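How Our Robot Club Teaches a Robot to Pack a School Bag

Hi! I help run the after-school robot club at Vilgate, and the thing kids ask me most often is this: "How does a robot know what to do?" Great question, and I'm going to answer it with a backpack.

This term our club is working on a project we call Irkik. The name came out of a vote and doesn't mean anything at all (it beat "Sir Packs-a-Lot" by 2 votes, and some of us are still grumpy about that). The job we picked sounds easy. We want a robot to open a backpack, put something inside, and close it again. You do that every morning, probably while chewing toast!

So why is it hard for a robot?

Try something for me. Go get your own backpack, shut your eyes and unzip it. I bet your fingers went hunting along the seam until they bumped into the zipper pull. Then one hand held the bag still while the other one tugged. You didn't have to think about the holding hand, did you? It just helped.

A robot gets none of that for free. It has to find the bag, find the zipper, find the tiny bit you pull, grab it, and pull in the right direction. And zippers don't go straight! They go around corners. If the robot pulls in a straight line when the zipper wants to curve, the whole bag slides across the table.

Bags are also squishy. A wooden block has the same shape today that it had on Tuesday. A bag slumps and folds and gets a new shape every time you put it down. Grown-up engineers call things like that "soft objects," and they find them tricky too, so we're in good company.

Looking before grabbing

Before anything moves, the robot looks. What it gets from its camera is a picture, and a picture is really a huge grid of little colored dots called pixels. The computer has to work out which dots are bag and which dots are table. Gray bag, white table: that's a pretty friendly start.

Next come the zippers, and a bag can have more than one! The quilted bag on our table has a gold zipper curving over the rounded top and down the side, and another one running straight across the front pocket. Each has its own little gold pull. If we ask for the big main part, the robot needs to choose the top one. We spent a whole meeting arguing over how you'd explain "the top one" to somebody who has never seen a bag before. It's a good game, try it at dinner.

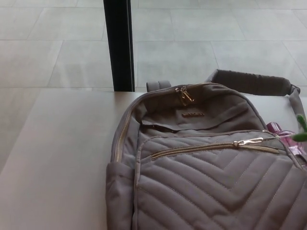
Learning by copying

Now for my favorite part. We don't write a rule for every single move, because we'd be at it until we were all very old. We show the robot instead. One of us steers it through the job slowly, from start to finish, and the computer saves everything: what the camera saw and how the arms moved. One complete go is called a demonstration, or a demo for short.

One demo isn't much use. Think about learning to ride a bike by watching one person go past one time! Our plan is to record 100 demos for each bag. The kids in the other club, over at Clikcombe, have a chart on their wall with 2,267 on it, and that's every demo they've ever saved, for all their projects. We're a teeny bit jealous.

The demos can't all match, either. If the bag is always in exactly the same spot, the robot may learn the spot and never learn the bag. So between goes we turn it a little, or slide it over, or flop the strap a different way. (Strap flopper is a real job in our club. People line up for it.)

When it goes wrong

Oh, it goes wrong a lot! A robot can grab the carry loop when it was meant to grab the zipper pull. It can pinch plain air and then carry on very proudly, as if it were holding something. When that happens we write it in the club notebook, and we draw it too if it was funny. Then we talk about what the robot might have been looking at. Shiny things are usual suspects, since a bright patch of light can look a lot like a bit of metal.

Have a go at home

You don't need a robot for this one. You need a friend, a bag and a blindfold. Your friend is the robot and you're the programmer.

1. Put the bag on a table and blindfold your friend.
2. Give one small order at a time, like "left hand forward" or "close your fingers."
3. Your friend does exactly what you say and nothing extra, even if it's silly.
4. Try to get the bag open in 5 minutes.
5. Swap places, turn the bag around and try again.

If your friend ends up unzipping their own jacket, you're doing it right. Write down the order that caused it and bring it along to club, we collect those!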